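Household and Shop-Floor Chores Working Group
Minutes of the meeting held on 8 September 2026
Lurano site, upper meeting room, with remote access

Present: the chair, the technical lead, the grasping lead, the safety adviser, two members from Pavero (shop-floor trials), one member from Flotell (kitchen and housekeeping trials), the secretary.
Apologies: the software lead; the Flotell operations manager.

1. Minutes of the previous meeting

Agreed as a correct record, with one change. Under item 4, "drop rate" should read "drop or slip rate". The secretary will reissue.

2. Matters arising

2.1 The spare finger tendons have been delivered and checked in. Action closed.

2.2 The revised wording for the trial log has gone to both partner firms. Pavero is using it. Flotell is still on the old form and will change over when the present pad runs out. The technical lead asked that the two forms not be mixed within a single run, as the column for operator help has moved.

2.3 The question of whether a chore counts as finished when a person has corrected the last step was carried over to item 4.

3. Shop-floor chores (Pavero)

3.1 Pavero reported on the three chores under trial: emptying small-parts trays into bins, wiping down the packing bench, and returning hand tools to a shadow board. Across all three, 1,855 attempts have been logged to date.

3.2 Tray emptying is the most reliable. Attempts fail mainly when two trays have stuck together. The arm lifts both, the weight check trips, and the run stops for a person. Pavero does not regard this as a safety matter but it makes unattended running pointless on the early shift, when the trays come straight from the washer.

3.3 Bench wiping is judged by eye at present. The two Pavero members did not agree with each other on whether the result is good enough. One holds that the bench is cleaner than it is after a hurried human wipe. The other noted that the corners are missed every time, and that the corners are where swarf collects. The chair asked for a written standard before any more figures are quoted.

3.4 Returning tools to the board remains poor. Spanners are picked up without trouble but hung on the wrong peg or dropped short of it. The grasping lead thinks the fault is in the last few centimetres of travel and will look at the recordings.

3.5 Speed was discussed at length. A bench reset that takes a trained person 30 seconds takes the machine about 13 minutes. Pavero said that this would be acceptable overnight and not at any other time. The group noted that no overnight running has been approved.

4. Definition of a finished chore

4.1 The technical lead's paper had been sent round beforehand. It proposes three results: done without help, done with help, and not done. Any touch by a person, including moving an item back within reach, would count as help.

4.2 Flotell objected that moving an item back within reach is what any kitchen assistant would do for another, and that counting it would make the housekeeping figures look worse than the work is. The safety adviser did not accept the comparison — a person reaching into the work area is the event the log most needs to show.

4.3 Agreed: any touch counts as help. The type of help is to be written in the remarks column so that it can be separated out later.

5. Household chores (Flotell)

5.1 Flotell gave a verbal report. Laundry folding is suspended until November. Table clearing and putting away continue, with work on picking up single items feeding into both.

5.2 Crockery. Bowls and plates are still harder than cups. A thin rim lying close to the table gives the fingers little to get under, and the present approach of pinching the rim fails if the plate slides. Rubber mats stop the sliding, but the member from Flotell pointed out that few households eat off rubber mats. The chair asked that trials with and without mats be reported separately.

5.3 Food and soft items. Squeezing force is still set by hand for each item. The group has no agreed list of which foods are in scope. It was suggested that firm, whole produce be allowed and anything cut, cooked or wet be left out for now. Not settled.

5.4 Multi-fingered hands. The grasping lead summarised the case for and against. A hand with several fingers can enclose a round, ribbed or lumpy item from more than one side and needs less exact placing. Against this, it is wide, it hides the item from cameras mounted above, and it needs clear space around whatever is being picked up. On a crowded table it may knock over the next item along. A narrow gripper does better among cups.

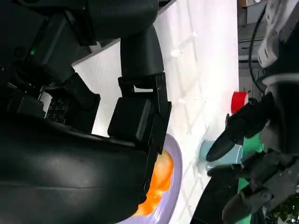
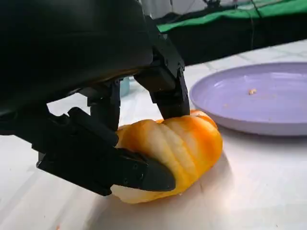
Tabletop work with mixed items and crockery.

5.5 The safety adviser asked whether the force limits agreed for the narrow gripper had been carried across to the hand. They have not, as the two report force differently. The hand is to be used only with a person at the stop button until a conversion has been checked.

5.6 Flotell asked for a plain answer that could be given to its own management on whether table clearing can be offered as a service next year. After discussion the group's answer was: no for mixed tables, possibly for a fixed set of crockery laid out in a known pattern. The Flotell member asked that the word "possibly" be minuted.

6. Ismail software

6.1 In the absence of the software lead, the technical lead reported that the new release of Ismail, the task planner, is running on one arm only. It retries a failed pick from a different angle, where the old release repeated the same movement until stopped.

6.2 A fault has been found in which the planner marks an item as put away when it has only been let go. Results logged under the new release are to be held back from the totals until this is mended.

6.3 The next comparison run is set at 500 picks, split evenly between the old and new releases. Pavero asked that the same operator cover both halves. Agreed.

7. Any other business

7.1 The Lurano test room is double-booked on two mornings. The secretary will sort this out with the site office.

7.2 Pavero asked for more storage for reject parts. Refused for lack of room; Pavero may use the cage.

8. Actions

Secretary: reissue previous minutes; clear the double booking.
Pavero: draft a written standard for bench wiping, corners included.
Grasping lead: review the tool board recordings; check the force conversion for the hand with the safety adviser.
Flotell: report plate trials with and without mats; propose a list of foods in scope.
Technical lead: update the log guidance to match 4.3; report on the put-away fault.

9. Next meeting

November, at Pavero. Date to be confirmed by the secretary.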